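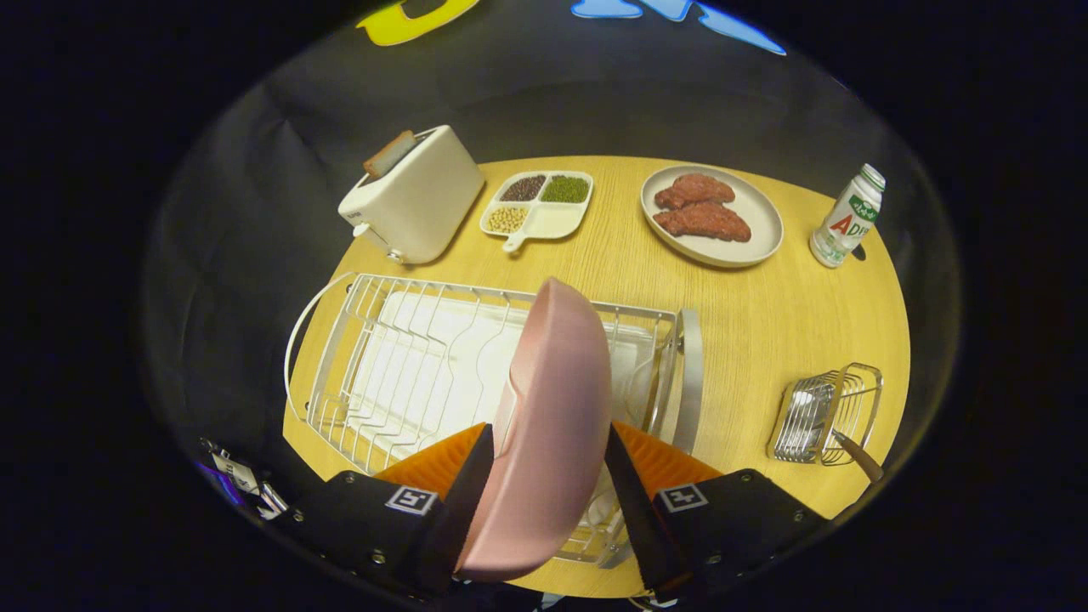

Tema 6. Del gesto a la política: qué aprende el software y qué le suponemos

Apuntes de clase. Asignatura de Percepción y Control, grupo de tarde.

6.1 Colocar un plato

La tarea se enuncia en una línea: plato rosa sujeto entre las dos mordazas, escurridor de alambre blanco debajo, insertar de canto. En el artículo de turno ocupa media frase. Para el controlador son varios problemas pegados, y conviene separarlos antes de creerse ninguna tasa de éxito.

Estimación de pose. El plato es liso y algo brillante, con un reflejo en el borde superior. Los separadores son alambre fino, casi todo hueco. Pregunten siempre de dónde sale la profundidad en un objeto así. Szewczyk sostiene que una red entrenada de extremo a extremo «ya lo resuelve». Puede ser. No he visto la ablación.

Apertura de la pinza. Cada carcasa lleva un marcador fiducial cuadrado. Con los dos detectados y la cámara calibrada, la separación entre mordazas es geometría elemental. Si se pierde uno, hay que interpolar, y ahí Tranden (nuestro código de prácticas) rellena el hueco sin avisar. Revisen el registro.

Contacto. La imagen no da fuerzas. Quien afirme que su política «siente» el alambre tendrá que enseñar el sensor.

6.2 Sobre las cifras

El conjunto Ninari declara 1.356 episodios. Tras el filtro de trayectorias quedan 1.046. El documento no explica el criterio del filtro, y yo no daría por bueno un resultado obtenido sobre lo que sobrevive a un criterio desconocido. Danzer repitió la evaluación con 10 semillas y la dispersión era mayor que la mejora anunciada.

Otra cautela: la tostadora, la bandeja de legumbres y el plato con carne comparten mesa con el escurridor. Una política puede apoyarse en ellos como referencia espacial. Prueba mínima: mover el escurridor, dejar quieto lo demás y volver a medir.

6.3 Para la próxima sesión

Leer el capítulo de Gajewski sobre error de reproyección, hasta la página 40.
Calcular la apertura con un solo marcador visible y acotar el error.
Traer escrita una hipótesis que pueda salir mal. Las entregas van al repositorio Stindside, en texto plano.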